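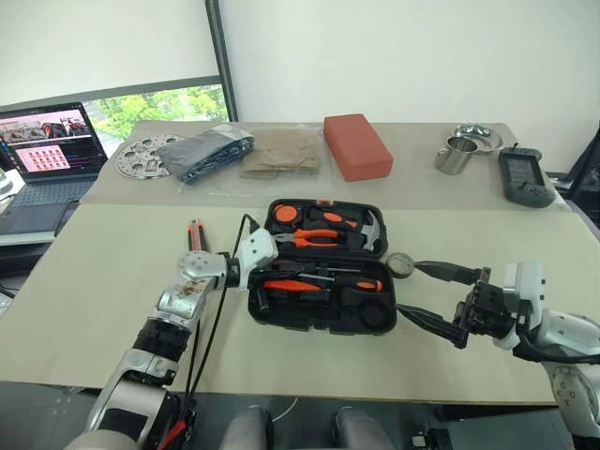

*Last changed: September 2025*

# Repacking a molded tool case

The small black case with the orange-handled tools has been the general-purpose kit at my place for long enough that I no longer remember what I paid for it. It has a tape measure, pliers, a claw hammer, screwdrivers, a utility knife and a roll of black tape. I use it for flat-pack furniture, picture hooks and the odd hinge. In August I took everything out, cleaned it, weighed it and put it back, and these are my notes on the procedure and on the case itself.

## How the case is laid out

It is a clamshell. The lid is a storage half in its own right, with the bulkier tools held in it: the tape measure at the upper left, the pliers across the middle, the hammer at the right. The screwdrivers lie in the lower tray, and the tray also has a circular recess toward the lower right.

A case that stores things in the lid depends completely on retention. When the lid is closed, every tool in it is hanging upside down. If one of them is seated a few millimeters proud, the lid will still close, and the tool will come loose the next time the case is carried by the handle. The usual symptom is a rattle. The less usual symptom is a hammer landing on the tray when you open the lid on a shelf above your head, which I have done once.

My rule now is to fill the lid first, with the case open flat on a table, and then tilt it up to vertical before touching the tray. Anything badly seated falls out at that point, onto the table, from a low height.

## Packing order

1. Hammer. It is the heaviest piece and I want its seat checked before anything else is in.
2. Pliers, jaws fully closed. Open jaws will go in with some pressure but they spread the molding.
3. Tape measure. Lock off, blade fully retracted.
4. The remaining lid tool, along the top.
5. Screwdrivers, in the tray, both lying flat.
6. Utility knife, blade in.
7. Tape.

The knife goes in late because it comes out most. In my own use it outnumbers every other tool in the case, mainly on cardboard. I retract the blade before the knife goes anywhere near the tray, and I check it by looking at the nose end and not by feeling the slider. The slider on mine has enough play that it can feel home when it is one notch short.

The tape is the piece that gets left out. A roll sitting next to the case looks finished, as if it had its own place there, and the lid closes perfectly well without it. I have bought two spare rolls as a result and found the original both times. A part-used roll also changes diameter, so it will never sit the same way twice. I keep it in the case anyway and accept the movement.

## Cleaning

The metal parts got a dry brush and then a cloth with a drop of light oil. The hammer face had some paint on it, which came off with a plastic scraper. The orange grips were washed in dish soap and left overnight before going back. Closing a damp grip into a molded tray is how I put rust on a previous set.

The case shell only needed a vacuum. Sawdust collects in the recesses and is surprisingly effective at stopping a tool from seating -- two of the fits I had put down to a warped tray were fine once the corners were clear. For the narrow channels I used the corner of a stiff card, then vacuumed again.

I did not use solvent on the shell. I tried it on a Tetach case some years ago and the surface went tacky and stayed that way.

## Weights

I used the kitchen scale, which resolves to one gram.

- Lid tools together: 822 g
- Tray tools, knife and tape: 513 g
- Clearance I measured from the front edge of the open case to the back of the lid's swing: 162 mm

The lid is the heavier half, and by a fair margin. With the case empty it stands open without help. Loaded, it will tip backward if the table is not level or if the tray is emptied first. This is the practical argument for taking tools out of the lid before the tray when you are clearing the whole thing, and for filling the lid with the case flat, as described earlier.

The clearance figure matters if you keep the case on a shelf. My old Flostport unit was too shallow to let the lid open fully, so I was always holding it with one hand and pulling pliers out with the other. It now lives on a lower board with nothing behind it.

## What I changed

Very little. I considered cutting a foam insert for the tray and decided against it, as foam holds moisture and I would have had to redo it whenever a tool was replaced. I added one strip of thin felt, 5 mm wide, under the handle of the longer screwdriver, which used to knock when the case was carried. It no longer does.

I also stopped storing loose screws in the case. They had migrated under everything. They are in a jar with a label.

## Still open

The knife blade wants replacing, and I have not settled on where to keep spares. They would fit in the case wrapped in paper, but I don't like loose blades in something I reach into without looking. The other option is the drawer with the batteries. I will add a line when I have decided.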